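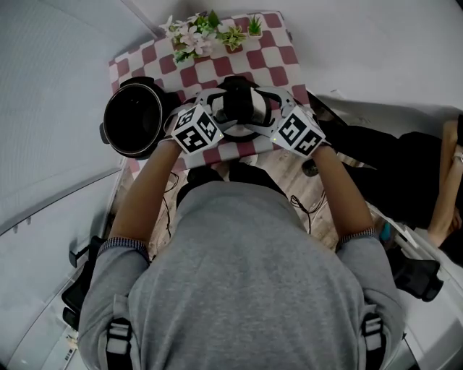
Both grippers on the cup, marker cubes up, pot waiting on the left.

Stop grading demonstrations by whether they worked

Quick one, written between other things, so forgive the state of it. I've been meaning to get this down since October and it keeps getting longer in my head.

My complaint is with the success filter. You know the step. People put on the handheld grippers, do the task at a table, you get the recordings back, and somebody goes through and marks each one good or bad. Good goes into training. Bad goes in the bin. Every paper has a line about it, usually one line, usually in the appendix. "Failed demonstrations were removed." Fine. Next.

I think that line is doing more damage than most of the things we argue over in the main text.

Start with what we saw. On the Saludo set we had 1,916 two-handed recordings. Cups, pots, the usual tabletop stuff. Shiela Lumbao did the first pass of marking and was strict, as asked. Anything with a slip, a second try, a long stop, out. Then Virgilio Marquez trained on what was left and the policy came out lovely and smooth and completely helpless. First time the cup sat a bit crooked between the pads it just carried on. Lifted a cup that wasn't there, more or less. Very confident about it.

So we put the ugly ones back. Not all of them, 400 to begin with, the ones where the person made a mess of the grasp and then sorted it out. Same network, same training length, nothing clever. And the thing began to stop and look again. It would open, shift a little, close. It was slower. It was also much more use to anyone.

I know, I know. One lab, one table. I'll come to that.

Why should a filter do this? My view, and Zerrin Özkan disagrees with half of it, is that "success" as we mark it is really two marks squashed into one. Did the cup end up where it should. And did the person look tidy getting it there. Strict markers grade the second while believing they grade the first. I've done it myself. You watch sixty clips in a row and a wobble starts to look like a failure, even when the cup is perfectly fine at the end. By the end of the pile you're basically judging handwriting.

And two hands make it worse. With one gripper a bad grasp mostly just drops the thing. With two, closing on the same cup from both sides, there's a whole middle ground where one side has it and the other hasn't, and the person leans in and feels for it. That feeling-about is the skill! It's the part I can't write down as a rule and the part I most want a robot to learn. Also the part that looks worst on playback.

Zerrin's objection, which I'll try to give fairly. She says the recovered clips help only since recovery happens to be what we tested, and if you let in every fumble you also teach the robot to fumble. She has a point there. We tried it. Put everything back, no marking whatsoever, and the policy picked up a nervous habit of letting go and regrasping a cup it already had. Sixteen trials in a row I watched it do this on the easy setup. Mildly maddening. So no, I'm not saying bin the filter and train on soup.

What I'm saying is mark the moments and leave the clip alone. Slip here, recovered here, gave up here. Keep anything with a recovery in it. Drop the bits where the person is scratching about with no idea, keep the rest of that same clip. It costs more time per recording, yes. Mark Anthony Castillo reckons too much more, and he's the one who has to find the hours, so I take it seriously. But compare it with the cost of collecting again, which is what we do now. We throw out a pile, find we're short, and ask people to come back and bend over a table for another afternoon with grippers on both hands. That isn't free either. It just comes out of a diferent budget line.

Second grumble, related. Once people know that messy clips get thrown away, they stop being messy. Obvious when you say it. They slow right down, they approach the cup the same way every time, they stop the recording and start over if the first touch goes wrong. Amado Sarmiento spotted this before I did, from the start positions, which got narrower and narrower over the collection. The filter had moved upstream. By the end there was hardly anything for Shiela to throw out, and on the project call that was reported as quality going up. It went in the slides! Rejection rate down, well done all. I'd say the data was getting thinner the whole time.

I would honestly rather pay for 60 recordings from someone who's a bit tired and doesn't care what I think than another big tidy pile. (Amado says this can't go in the protocol. Fair.)

Now the weak spots, before someone emails them to me.

One table layout for most of it. The Kavham group have a setup with more clutter and they tell me strict filtering hurt them less, possibly as the clutter already forces some variety. Could be. I haven't seen their clips.

The marking of moments was done by people who knew what I was hoping for. Bad. We should have had Urkach do it blind and we ran out of time.

And the cubes. Our gripper positions come off the markers, and when a hand turns far enough the track goes jumpy for a bit. Messy clips have more of that, because messy hands turn more. So some of what we were throwing out as bad demonstration was really bad tracking, and some of what we put back is bad tracking too. I don't have a clean way of pulling these apart yet. Nasard's smoothing helps with the short gaps and makes the long ones worse, since it draws a nice line straight through the place where the interesting thing happened. If you take one practical bit from this, check your rejected pile for tracking faults before you blame the person. We hadn't, and a fair few of ours were blameless.

None of that changes my mind on the main point, though it does make me less loud about it than I was at lunch.

What would change it? Someone running the same comparison with a properly varied set of tables, marked blind, and finding the strict filter wins on crooked starts. Crooked starts, please, no more straight ones. If all your tests begin with the cup standing where it stood in training then the tidy policy will look great and you'll learn nothing from it. I've sat through that video enough times.

Until then I'd ask for something small. When you write "failed demonstrations were removed", say how many, say who decided, and say what counted as failed. Three numbers and a sentence, it'd fit in the same appendix. And keep the pile. Don't delete it. Ours nearly went in a disk clear-out and we'd have had nothing to put back.

Virgilio has the marking sheet if anyone wants a copy, it's ugly but it works. The column called "hmm" means recovered but we weren't sure how. Please don't rename it, the script looks for it.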